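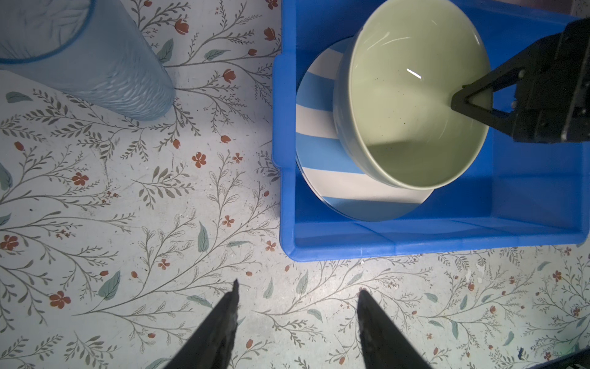 ## Sutix battery jump starter: five months in the boot

I didn't want to like or dislike this thing. I wanted it to start a car, and I had my doubts, as the last two packs I owned were dead when I needed them.

The Sutix is a lithium jump pack the size of a thick paperback. It comes in a zip-up case with a set of short clamp leads, a charging cable and a leaflet in very small type. The maker calls it suitable for "all petrol and most diesel engines". I'd like to know which diesels. The leaflet doesn't say, and when I emailed to ask, I got a reply thanking me for my interest.

### What I tried it on

My own car is a small petrol hatchback with an old battery I had been meaning to change. I left the sidelights on overnight in November, which flattened it nicely. Clamps on, wait for the green light, turn the key. It caught on the second go. Fine.

Joris Willems let me try it on his diesel estate, which had stood on his drive for 17 days. That was less impressive. The pack clicked, showed red and refused. There is an override button for very flat batteries, and with that held down the engine did turn over and start, but you have to press it, get round to the driver's seat and turn the key before it times out. With two people it's easy. On your own in the rain, I wouldn't be so sure.
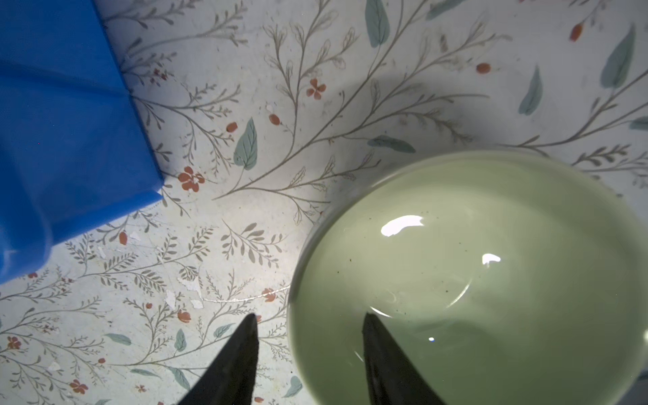

The leads are the other half of that problem. They are far too short. On the estate the only place the pack would sit was on top of the engine cover, and it slid off once while we were fiddling with the clamps. My older Elgate pack was heavier and uglier, but its leads reached the ground. The Sutix clamps are decent, mind – good strong springs, and the jaws bite properly on a grubby terminal.

### Does it hold its charge?

Better than I expected. The box promises a year between top-ups, and I can't vouch for that after only 5 months. I charged it fully, used it for the two starts above, charged it again and left it in the boot. It has since dropped from four lights to three. Four lights is a poor sort of gauge, though. Three could mean nearly full or not much over half, and I'd have paid a bit more for a proper percentage display.

The built-in torch is weak. The USB socket charges a phone, slowly. I wouldn't buy it for either.

### Against the others

Hatsue Sasaki has the Kofler, which costs a good deal more and has longer leads and a readable screen. She has started her van with it all winter without any override nonsense. If you drive a diesel, borrow one of those before you spend your money on this.

For a small petrol car the Sutix does the job and takes up hardly any room. I'd still check the lights once a month, and I'd still carry ordinary jump leads. I've kept mine under the passenger seat, and they've never needed charging.

Three stars. It would be four with another foot of cable.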